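Clondura 生活技術相談室
トップ ＞ 台所・計量 ＞ 電子はかり

容器を載せたまま放置すると電子はかりの表示が変わる（Muslow 2972） 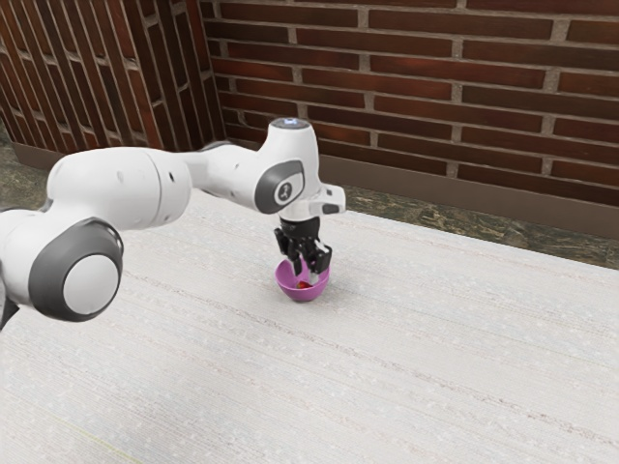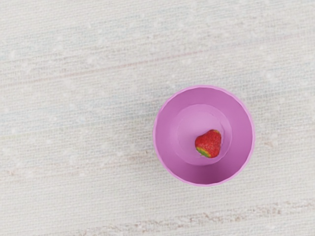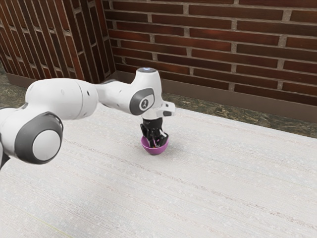

最終更新：6月　（回答3件　状態：受付中）

粉と水

家庭用の電子はかりについて教えてください。機種は Muslow 2972、ひょう量2000 g、最小表示1 g、乾電池式です。購入時期は覚えていませんが、取扱説明書は残っています。

パン生地の発酵中に水分がどの程度抜けるかを記録したく、容器ごとはかりに載せて表示を読んでいます。手順は次のとおりです。

空の容器を載せて風袋引き。
生地を入れて値を記録。
そのまま載せておき、時間をおいて再度読む。
最後に容器を降ろし、マイナス側の表示を読む。

困っているのは、最後の段階です。容器を降ろしたときのマイナス表示は本来、容器の質量と一致するはずですが、日によって一致しません。昨日は9 gずれていました。載せている間の値も、減っていく日と増えていく日があります。生地の質量が増える理由は思い当たりません。

確認したこと。電池は新品に交換済み。水平な台の上で使用。容器の底は拭いてから載せています。オートパワーオフは、取扱説明書にある操作で解除しています。室温は朝と昼で差があり、昼は28 ℃になります。台所の窓際に置いています。

知りたいのは、これが故障なのか、家庭用のはかりに共通する性質なのかです。買い替えるなら Grodari の上位機種を考えていますが、同じことが起きるのであれば買いません。

Rodica Sârbu

故障の可能性は残りますが、先に測定方法を直す必要があります。原因になり得るものが複数重なっているので、分けて書きます。

クリープ
家庭用の電子はかりの多くは、金属の起歪体にひずみゲージを貼ったロードセルを使っています。荷重をかけると金属がわずかにたわみ、ゲージの抵抗が変わり、それをブリッジ回路で電圧として読みます。荷重をかけ続けると、金属そのものの変形と、ゲージを固定している接着層や基材の緩和により、出力が時間とともに動きます。これをクリープと呼びます。設計段階で両者が打ち消すように調整されますが、調整の程度は製品によって異なり、動く向きも一定しません。荷重を除いた後も、元の零点にはすぐには戻りません。
発酵の間ずっと載せておく使い方は、クリープの影響を最も受けやすい使い方です。家庭用のはかりは、載せて、値が安定したら読み、降ろすという手順を前提に作られています。

温度による零点の移動
ブリッジ回路は温度変化をある程度打ち消しますが、残差があります。朝に風袋引きをして昼に読むと、その間の零点の移動がそのまま測定値に入ります。窓際で日が当たる場合、はかりの片側だけが温まることがあり、内部に温度差ができます。均一に温まった場合よりも補償が効きにくくなります。室温計の値だけを見ていても、この影響は分かりません。

零点追尾
表示がゼロに近いところで安定していると、はかりが自動でゼロを取り直す機能です。零点のドリフトを隠すためのもので、多くの機種に入っています。機種によっては、風袋引き後のゼロ付近でも働きます。空の容器を載せて風袋引きし、生地を入れるまでに時間を置くと、その間のドリフトは表示に現れず、内部の基準だけが移動します。降ろしたときのマイナス表示が容器の質量と一致しない原因として、まずこれを疑います。
生地を入れた後はゼロから離れているので、通常は追尾は働きません。ただし、安定時の表示を保持する処理が入っている機種では、緩やかな減少がしばらく表示されず、あるところでまとめて変わります。Muslow 2972 がどちらの処理をしているかは、私は確認していません。

繰り返し性と偏置誤差
載せる位置が中心からずれると値が変わります。発酵中に生地が片側に膨らんだ場合も、重心が移動するので同じことが起こり得ますが、こちらは小さい効果です。容器を載せ直したときの位置のずれのほうが問題になります。

確認の手順は次のようにしてください。

生地を使わず、質量の変わらないものだけで試します。未開封の缶詰、金属の塊、石などで構いません。水は蒸発するので不可です。布や木は湿度で質量が変わるので不可です。質量は、普段載せている生地と容器の合計に近いものを選びます。

電源を入れ、何も載せずに置いて内部を安定させます。そのあとゼロを取ります。
試験物を中央に載せ、値を記録し、すぐに降ろします。ゼロに戻るかを見ます。
これを何度か繰り返し、同じ値が出るかを見ます。出なければ繰り返し性の問題で、支点やロードセルの不良、あるいは皿が筐体に触れていることを疑います。
同じ値が出るなら、次は試験物を載せたまま、普段の発酵と同じ時間だけ置きます。室温の変化がない時間帯に行ってください。ここで動いた分は主にクリープです。
最後に、普段と同じ窓際で同じことをします。前の結果との差が、温度による分の目安になります。

この順でやれば、故障か性質かの切り分けができます。最初の繰り返しで値がばらつくなら故障、繰り返しは良好で放置したときだけ動くなら性質です。

次に、発酵中の水分減少を測る方法です。載せたままにする必要はありません。

容器の質量を最初に単独で測り、記録します。風袋引きの機能は使いません。
生地を入れた容器を測り、記録したら降ろします。
読みたい時刻になったら、何も載せない状態でゼロを取り、試験物を載せて値を確かめます。これが最初の値と同じであれば、はかりは動いていないと見なせます。違っていれば、その差を記録します。
容器を載せ、値を読み、降ろします。
質量の差を計算します。試験物の値に差があった場合は、試験物と容器の質量が近ければ、その差を引いて補正できます。離れている場合は単純に引かず、測り直すほうが確実です。

この方法なら、クリープはほとんど入りません。毎回ゼロを取り直すので、長時間の零点移動も入りません。残るのは感度の温度変化と繰り返し性ですが、試験物の値で監視できます。

なお、最小表示が1 gのはかりで差を取る場合、二つの読みの両方に丸めが入ります。差が最小表示と同程度であれば、その値に意味を持たせることはできません。蓋をした容器であれば、減少は最小表示に埋もれる可能性が高いと考えます。測定する量に対してはかりの分解能が足りているかは、方法とは別に検討してください。

また、発酵では二酸化炭素も抜けます。質量の減少がすべて水分とは限りません。水分だけを求めたいのであれば、質量差からは分離できないので、記録の項目名は「水分減少」ではなく「質量減少」とすべきです。

Bogdan

うちも同じ Muslow を使っています。載せっぱなしにすると動きます。増える方向です。故障とは思っていません。

はかりを冷蔵庫の上に置いていたときは、もっと動きました。場所を変えたら減りました。温度か振動かは調べていません。

あと皿の裏を見てください。私の場合、小麦粉が固まって筐体との隙間に挟まっていました。取ったら、降ろしたときの戻りがよくなりました。水洗いはできない機種なので、乾いた刷毛で掃除しています。

Grodari は使ったことがないので分かりません。

秤屋の隣

Rodica さんの回答で足りていると思いますが、買い替えの部分に答えがないので補足します。Grodari の上位機種についても、個別の性能は分かりません。選ぶときの見方だけ書きます。

最小表示の細かさと、正確さは別の項目です。表示の桁が増えても、クリープと温度ドリフトは桁数に応じて小さくなるわけではありません。むしろ今まで丸めで見えなかった動きが見えるようになり、数字が落ち着かないと感じるはずです。

仕様書で見るべき項目は、繰り返し性、直線性、感度の温度係数、使用温度範囲です。これらが書かれていない家庭用製品は多く、書かれていない場合は長時間の測定には使わない前提で考えます。「精度」とだけ書かれて条件の記載がないものは、何の誤差かが特定できません。

電磁力平衡式の天びんであれば、ひずみゲージ式よりクリープは小さくなりますが、価格も設置条件も家庭用とは別物です。風、振動、傾きの影響を受けます。発酵の記録のために台所に置くものではないと考えます。

校正用の分銅については、等級の高いものは要りません。今回必要なのは絶対値ではなく差なので、質量が変わらないものが一つあれば足ります。分銅を買う場合は、素手で触らない、容器に入れて保管する、の二点を守ってください。

一点、質問文で気になった箇所があります。容器の底は拭いているとのことですが、外側はどうでしょうか。冷蔵庫から出した容器を載せると、外面に結露が付き、その分だけ質量が増えます。乾いた容器でも、冷えていると周囲に下向きの空気の流れができ、皿が押されて値が動きます。温かい容器ではこの向きが逆になります。さらに、冷えた容器は皿を通してロードセルの温度も変えます。増える日と減る日があるというのは、冷蔵発酵の日と常温発酵の日が混ざっていませんか。混ざっているのであれば、記録を分けて見てください。

粉と水（質問者の追記）

回答ありがとうございます。缶詰で試しました。

繰り返しは、何度載せ降ろししても同じ値でした。載せたまま置くと増える方向に動き、窓際ではさらに大きく動きました。よって故障ではないと判断します。買い替えはしません。

冷蔵の日と常温の日は混ざっていました。増えていたのは冷蔵の日です。容器の外側は拭いていませんでした。過去の記録には区別がなく、一部は思い出せないため、その分は破棄します。

皿の裏に粉はありませんでした。

項目名は「質量減少」に直しました。載せたままにしない方法で取り直しているところですが、蓋をした場合は差が出ていません。蓋を布に替えて測る場合、布の吸湿分をどう扱えばよいかが未解決です。布を容器と別に、毎回単独で測ればよいでしょうか。

Rodica Sârbu

布は別に測ってください。ただし布一枚の質量変化は1 gの表示では読めないことがあります。その場合は測定の直前に布を外し、生地と容器だけを測るほうが簡単です。外した布に生地が付着していれば、その回の値は使わないでください。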